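Vivement le registre ouvert !

Depuis décembre, le commissariat de Votitz publie chaque semaine la liste de ses interventions, et je trouve ça formidable. 262 lignes la première fois : tapages, vols de vélos, bagarres de voisins, tout y est, sans les noms !

On lit enfin ce qui se passe dans sa rue, au lieu de l'apprendre déformé au comptoir.

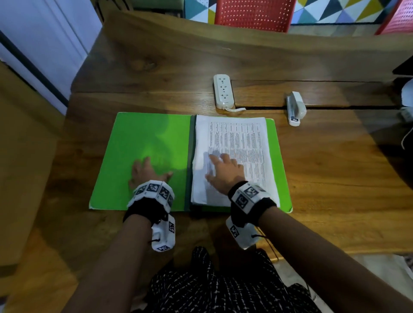 Oluf Bundgaard craint qu'on ne jette des quartiers entiers en pâture. Je comprends son inquiétude, mais ma rue compte 11 signalements, dont une chèvre échappée, et j'y dors très bien. Que les communes voisines s'y mettent donc, et vite ! Je serai la première à les lire, café en main.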